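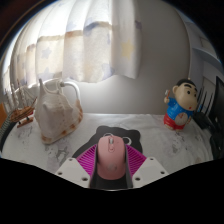

I have finally finished the desk corner! Well, finished enough that I'm willing to write about it, and if you've been reading since last May you know that is saying something. The whole thing started with the tablecloth, a white one with a gray marbled print that I bought when I only meant to buy napkins, and then everything else had to move in around it. It was supposed to be for the dining table. But the minute I shook it out over the old desk I could see it belonged there, and the black bear-head mouse pad (two round ears, I love it so much) stands out on it beautifully, with the pale pink mouse on top. I had been using a plain gray pad for years and kept losing track of it under papers. You can't lose a bear.

Some background for the new people. The desk is secondhand, from the flea market in Flidham, and the top is in terrible shape. Somebody had stood hot mugs on it for what must have been decades. I sanded one corner, got tired, and decided a cloth was the answer. I know some of you are going to tell me to refinish it. You are right and I am not going to!

The pitcher is the piece I get asked about the most. It's white ceramic, shaped like a conch shell, knobbly all over, with little brown and tan spots mostly down toward the bottom. I found it at Wonen, the tiny shop next to the bakery, for 40 dollars, and I walked around the block twice before I went back in and got it. It pours badly. I tried it with iced tea once and had a puddle. So now it lives on the desk and holds nothing, although I keep thinking about dried grasses, or maybe a few stems of eucalyptus if I can find some that don't shed everywhere.

Then there's the ship. The ship came before all of it, before the desk even. It's a wooden model with a reddish-brown hull and white sails, and it used to sit on top of the bookcase in the hallway where it collected dust at an incredible rate. Cleaning it is a job. I use a soft makeup brush for the sails and a barely damp cotton swab for the hull, and I put on a podcast and accept that the evening is gone. It came in a box marked Costadska, which I have looked up every way I can think of and found nothing at all. If anyone knows whether that's a maker or a town or just the name of the ship, please, please leave a comment.

I put the ship and the shell pitcher next to each other on the left side because they looked lonely apart, and that's when I noticed I had a sea theme going. I hadn't planned one. Now of course I want to lean into it, and I have to be careful or there will be a rope mirror in here by spring.

What's left to do: the lamp, mostly. I have my eye on a Takagi one with a paper shade, but it's more than I want to spend this month, so I'm making do with the clip-on. The chair also needs a cushion. I measured the seat and then lost the piece of paper, so I'll be measuring it again. And the cloth hangs a little longer on one side than the other, which I can fix with a hem if I ever get the sewing machine out from behind the coats.

A couple of you asked how a tablecloth works on a desk you use every day. So far, pretty well! It slid around at first, so I put strips of rubber shelf liner underneath and now it stays put. The print is very forgiving with pencil smudges and crumbs. Writing by hand on it is a bit soft, so I keep a clipboard nearby for letters and lists.

Next post will be the hallway bookcase, with its big empty space on top where the ship used to be. I'm taking suggestions.

Posted 2021-01-23 in Home, Desk Corner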